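Fish scooping (water play)

Fish scooping is a tabletop water game for young children in which small toy fish are lifted out of a shallow tray and dropped into buckets. It needs very little kit, and it is a wonderful way to fill a rainy April morning!

The tray should be low-walled, so that short arms can reach the far corners. A little water goes a long way: 3 cm is plenty for most toy fish, and a shallow fill keeps sleeves drier. Bright colours help, as a green or pink fish shows up beautifully against blue plastic.

Players may use hands, spoons or nets. In the sorting version, each colour of fish has its own bucket. In Tan rules, named after the playgroup that wrote them down, two players share one tray and take turns, and a fish that slips back in must be left for the other player.
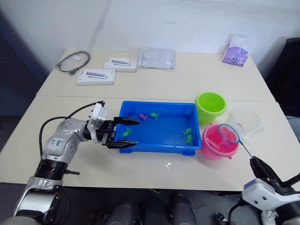
Toy fish in a blue tray of clear water.

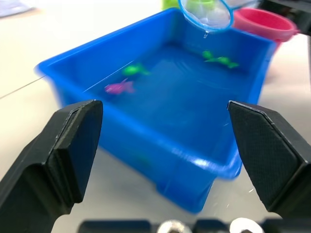 Bezawit Tamiru prefers to play without turns at all, arguing that under-threes learn more from a free-for-all and a big towel.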